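Rostam Karimi habla de su pinza como otros hablan de una moto antigua. Lleva 12 años ajustando células robotizadas y desde noviembre se encarga de la de Mirnus, una sola máquina dedicada a manipular vajilla. «Me preguntan si no me aburro con un único equipo. ¡Pero si cada semana le encuentro algo nuevo!», dice, y se ríe.

Su rutina empieza siempre por los dedos. Limpia las yemas, comprueba que cierran paralelas y repasa los pasadores uno a uno. «Si un eslabón tiene holgura, lo notas antes con la mano que en la pantalla», explica.
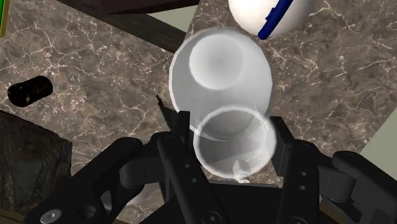

El mantenimiento también se prepara en simulación, y ahí entra su compañero Bastien Hamel, que mantiene el modelo virtual de la célula. Cada vez que Karimi cambia una pieza, Hamel corrige la geometría y repite los agarres. El del vaso transparente, sujeto entre las dos yemas negras y con el bol blanco justo detrás, es el favorito de ambos. «El borde del bol se ve a través del vaso, y eso a la visión le complica mucho la vida», cuenta Hamel. «Me encanta, porque si la calibración anda floja, ahí sale».

La calibración de la cámara la hacen con Tultska, el programa que escribieron entre los dos, y les lleva 15 minutos. El engrase de las articulaciones toca cada 1,000 ciclos, con muy poca grasa y un paño a mano. «La primera vez puse de más y acabó en las yemas», admite Karimi. «Tuve que desmontarlo todo, pero ¡cómo aprendí!».

¿Y lo próximo? Unas yemas más blandas, que Hamel ya está modelando. Karimi quiere montarlas él mismo en cuanto lleguen al taller.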